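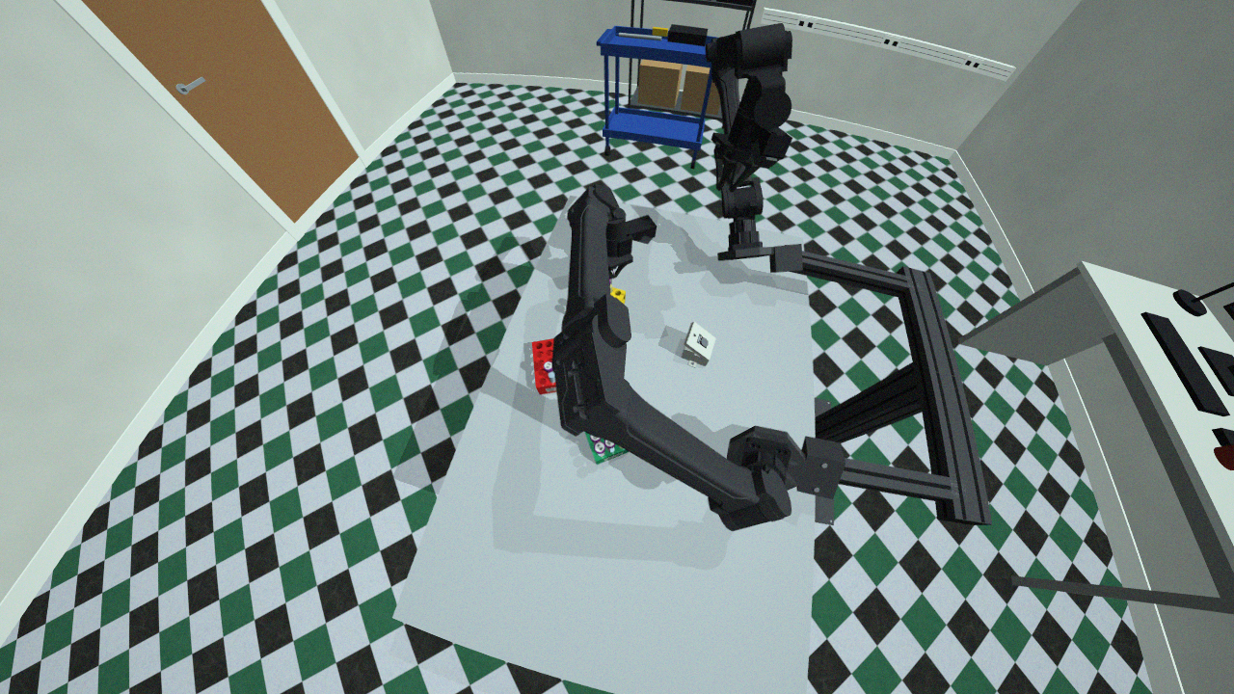
Ticket: Kusora sim evaluation, rack sorting, success rate looks too good
Opened by: Parvathi Marar
Status: open

The December summary says the policy trained only on Tonen data sorts tubes as well in simulation as the one trained on real arms. I don't believe it yet. I re-ran 200 episodes from the same checkpoint and the score moved by 8 points when I changed nothing but the seed.

Tried so far:
- fresh install, same result
- fixed the physics step, no change
- replayed episode 604 – marked as a success, and I can't see why

The checker seems to look at which rack a tube ends up nearest, and ignores whether it is seated in a hole. The red, yellow and green racks stand close enough together for that to matter.
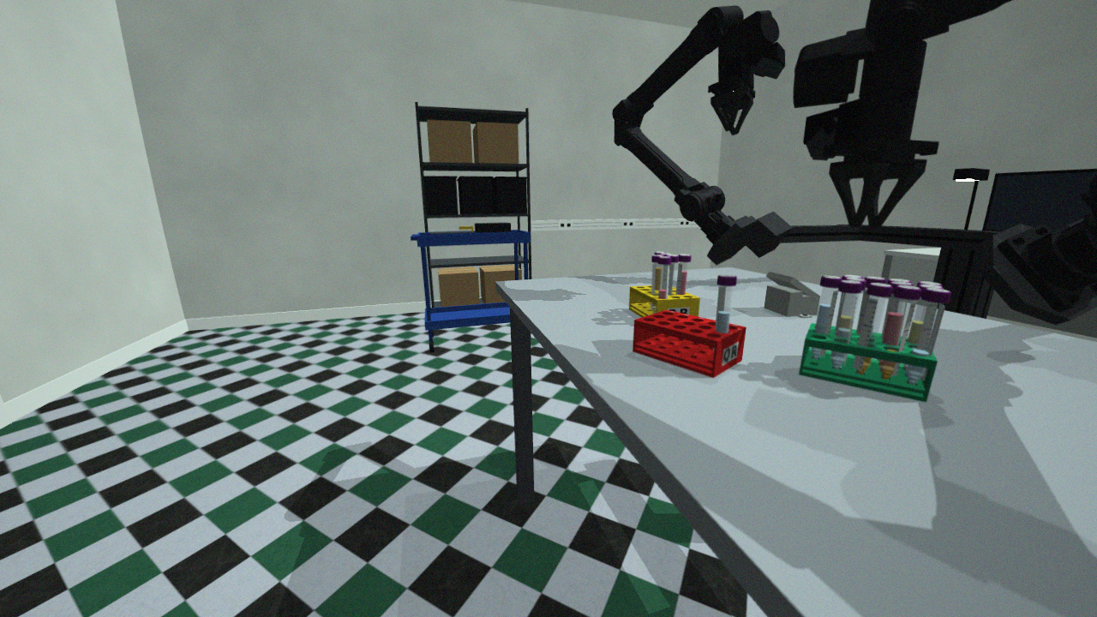 Stelios Manolakis replied that the checker was tested against 2399 hand-labelled episodes and he'd want more than one odd replay before touching it.

Fair, but were any of those labelled with a leaning tube? Please send the label sheet. I'd leave the claim out of the Drimthorpe draft until then.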